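Skeltden Home Help > Laundry and Clothes > Folding

Does the long-strip T-shirt fold really do anything, or is it just for videos?

Asked by Finn Harms
2,465 views

My sister sent me one of those folding guides and I've been trying it for a couple of weeks. The method is: lay the shirt out, fold it into one long strip, then fold or roll the strip down into a little packet that is supposed to stand up by itself in a drawer. The guide says you'll fit a third more shirts and never have to iron. I don't believe either one, but I was willing to give it a shot.

My trouble is in the middle. One end comes out fine, a nice straight edge, and the long side is straight too. Then somewhere around where the sleeve goes in, the whole thing twists up and I get a lump. If I pull on the far end to flatten it, the lump stays and the far end goes to wrinkles. By the time I've made the packet it's fat on one side and falls over.

I'm folding on the bed, on top of the sheet, because the kitchen table is always covered in mail. The shirts are plain cotton T-shirts, nothing fancy, most of them old and soft.
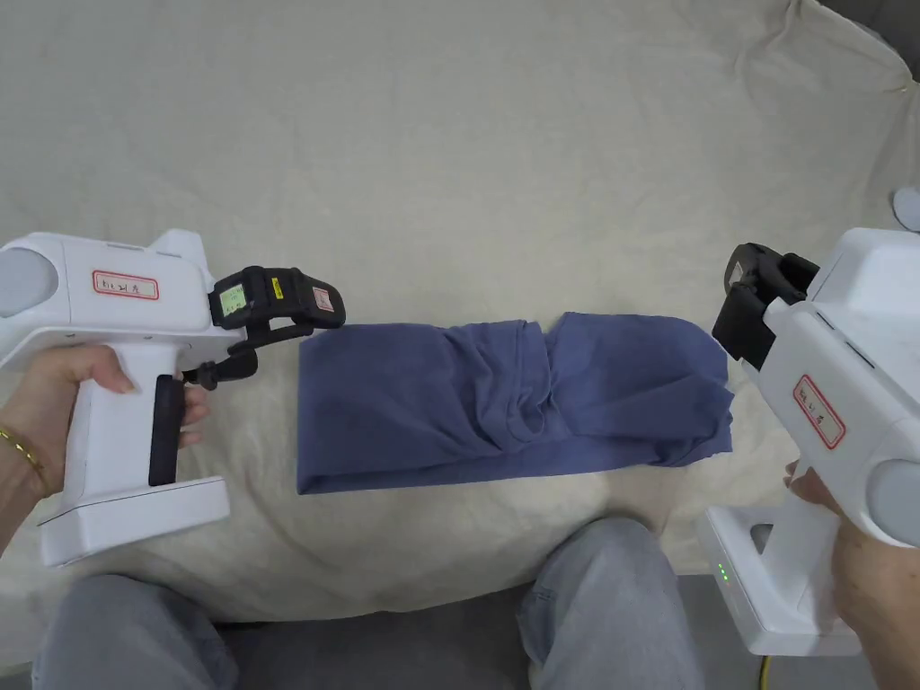
I have also tried doing it slower, which made no difference that I could see. The guide says to "smooth with intention." I don't know what that means and I suspect the person who wrote it doesn't either.

So two questions. Is there a trick to the sleeve part? And is the upright drawer thing worth it at all, or should I go back to folding in half twice and stacking, like I did for my whole life until February?

Comments on the question:

Mio Ikeda: Is it the same lump on every shirt or only the older ones?

Finn Harms: Every shirt, but the older ones are worse.

3 Answers

Answer by Veronica Gavrilă (accepted)

I worked the folding table at a secondhand store for years, so I've done this more times than I want to think about. Let me take the sleeve first.

A lump in the middle of a strip is nearly always a sleeve that went in crooked, or a neckline that got caught under the second fold. You can't pull it out from the end. Cotton jersey stretches, so when you tug, the loose part moves and the pinched part stays where it is. That would explain your wrinkled far end.

What I'd do:

Lay the shirt face down and get the side seams straight before you fold anything. Most people skip this. Old T-shirts have seams that have twisted around toward the front from washing, and if yours have, go by the shoulders and ignore the seams.

Fold one side in toward the middle, sleeve and all. Stop. Now bring the sleeve back on itself so it lies flat inside the strip and doesn't poke out past the fold. Run your palm over it. If you can feel a ridge, open it up and do it again, it takes two seconds at this stage and it can't be fixed later.

Same on the other side. The second sleeve goes on top of the first, and this is where it gets thick. On a long-sleeve shirt I'd stagger them. On short sleeves I wouldn't bother.

Then smooth from the middle out to each end, with a flat hand. Don't start at one end and push toward the other, you're just herding the extra cloth into a pile.

About the bed: a sheet that's already rumpled is a poor surface for this. The shirt settles into every crease under it, and cotton drags on cotton, so when you slide one layer the bottom one grabs. Clear the mail. If you can't, a big cutting board or a piece of stiff cardboard on the bed is better than bare sheet. You don't need to buy one of those plastic folding boards. I've used the Gourlay one and it makes a fine tray.

Now for your second question. I don't buy the "third more shirts" claim and I've never seen anyone measure it. The same shirts take up the same amount of cloth. What you do get is that you can see them all at once and you don't wreck the stack pulling out the one on the bottom. If your drawer is shallow, that's worth something. If it's deep, the packets flop over and you've got a mess with extra steps.

And it does nothing about ironing. A fold is a crease.

Answer by Cameron Cruickshank

Just roll them. Been rolling mine since college, never had a lump.

Comments on this answer:

Finn Harms: Don't they unroll?

Cameron Cruickshank: Not if the drawer is full.

Veronica Gavrilă: You'll still roll the lump in if the sleeve is bunched. You just won't see it.

Answer by Ankit Vashisht

I'm going to disagree with the idea that you need to get better at this. Time yourself. I did, one Saturday, with a pile of 30 shirts, and the strip method was a lot slower than half-and-half. I was careful about it too, no phone, no TV. For that I got a drawer that looked great until Tuesday or so.

The people who push this stuff have something to sell. The Flarkuteck site has a folding page that says over 1,000 households "transformed their mornings," with no word on who they asked or what a transformed morning is. Then at the bottom there's a link for drawer dividers. Binadance does the same thing with baskets.

I will say one thing for it, the packets are good for a suitcase. They stay put when you dig around for socks. I still fold that way for trips and then stack everything the old way when I get home.

If you keep at it, only do the shirts you wear outside the house. Sleep shirts can go in a heap, they don't care.

Comments on this answer:

Mio Ikeda: Agree on the dividers. I had some and the drawer held fewer shirts with them in.

Finn Harms: I cleared half the table and tried Veronica's way with the sleeve. The lump is smaller, not gone. Two of the packets stood up and one was leaning on the other, so I'm not sure that counts. I'm marking hers as the answer but I'm leaving my old stack alone for now.

Veronica Gavrilă: Check the neckline on the ones that still bulge.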